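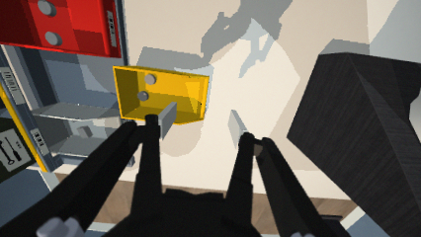

Wednesday, glue tests again. The claim on the Poltent bottle is that a joint clamped for 60 minutes can be worked the same day, and that full strength comes at 72 hours. I don't believe the first half. I have been told this by the label, by the leaflet that came with the case and by the counter at Atbridge, and as far as I can tell all three got it from the label. So we are breaking some joints. Beech and softwood, edge to edge, plus a few end-grain ones for spite. The broken pieces keep getting swept up before anyone has looked at the failure, so I want somewhere off the bench to put them, and a small open yellow bin on the wall like that one would do, as long as it stays for test pieces and doesn't fill up with pencils.

Method, such as it is. Planed both edges fresh that morning, glue on one face only, spread with a card, rubbed together, clamped. Same clamps throughout, tightened by the same hand, which is as close to a controlled pressure as we get. Then out of the clamps at the time stated, one end held in the vice, and a bag of sand hung further and further along until it goes. I know this is not a proper test rig. It does put the joints in order, and the order is all I'm after for now.

The beech at 60 minutes went early, and it went along the glue line. Clean faces, a bit of skin on one side, hardly any fibre pulled. If that had been a table top I would have been putting a plane across something held together by good intentions. The softwood from the same batch was better and tore a little wood at one end. I would like to say the label was written by someone with softwood in mind, but I don't know that, and one batch is one batch.

Left the rest in overnight. Those broke in the wood, all of them, with a noise that brought people in from next door. No complaints about the glue at that stage. My quarrel is with the word "worked", which the label never explains. Sanded? Planed? Looked at? 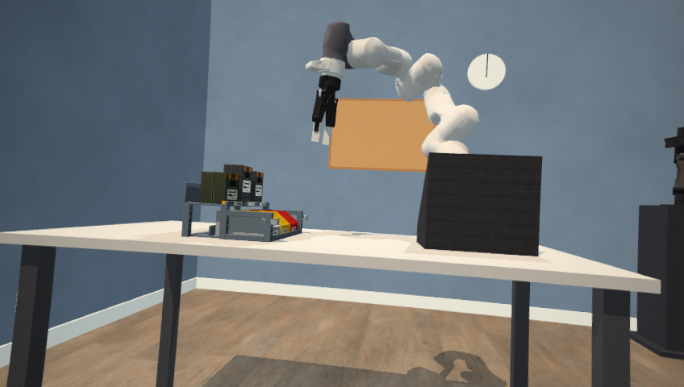

White arm on its black base, gripper pointing down over the table.

Temperature. The leaflet says normal room temperature and leaves it there. The shop was cold first thing and the heater only makes a difference near the heater. I moved half of the next lot across to the warm side and they did come out stronger at the short time, which is what you would expect. It also means the 60 minute figure may be perfectly true in somebody's warm, dry room. We haven't got one of those. Will put the thermometer next to the samples next time, instead of on its nail by the door where it tells us about the door.

Somebody wrote "try Kandance" in the margin of the last entry, with an arrow. Fine, tried it. It is thicker, it strings off the card, and it cost more. At the short clamp time I could not tell the two apart. The brochure calls it a professional formula, and I'd be interested to know what an amateur one would have left out. It did clean up more easily, I'll give it that. There is still no case for switching.

One thing against my own results: I rubbed the first beech pair too hard and squeezed out most of what was in there. A starved joint fails on the glue line as well. So the worst result on the page is also the one I trust least, and I would be annoyed if anyone quoted it at me.

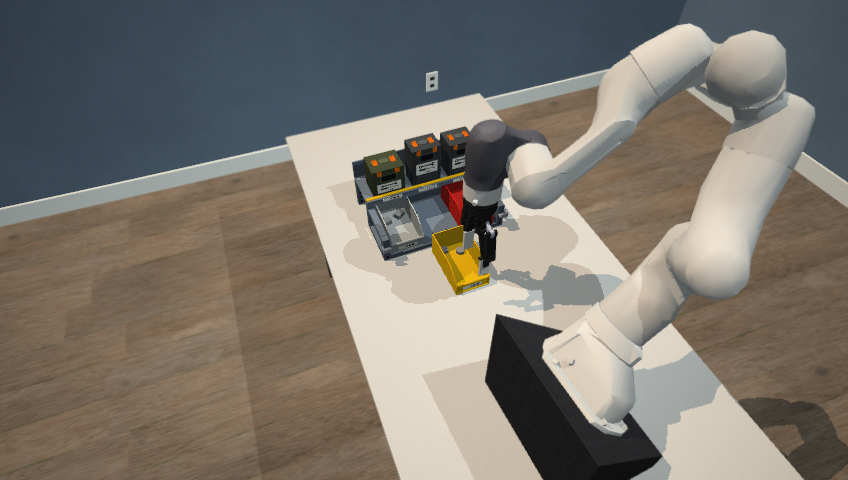 Still to do

Repeat the beech, with less enthusiasm in the rubbing. 7 pairs this time, all off one board, so we stop arguing about the timber.

Leave 2 of them for the full 72 hours. I doubt they'll beat the overnight ones by anything this method can pick up, but it's on the label and someone will ask.

Old bottle against new. The one at the back of the shelf has a Galang hardware sticker on it and no date anywhere I can find. It pours, and it smells the same. Everyone says old glue goes off and everyone carries on using it, so put a pair together and see.

Write on the samples in pencil. The felt pen soaked in and I had to guess at one of them, which I have left out of the above.

Until then, jobs stay in clamps overnight whatever the bottle says. If something is really urgent, use softwood and don't lean on it.

Posted Wednesday, 4.40 pm, by Bench Notes
7 shares | 2 comments

This site uses cookies to remember your settings. Accept | Manage choices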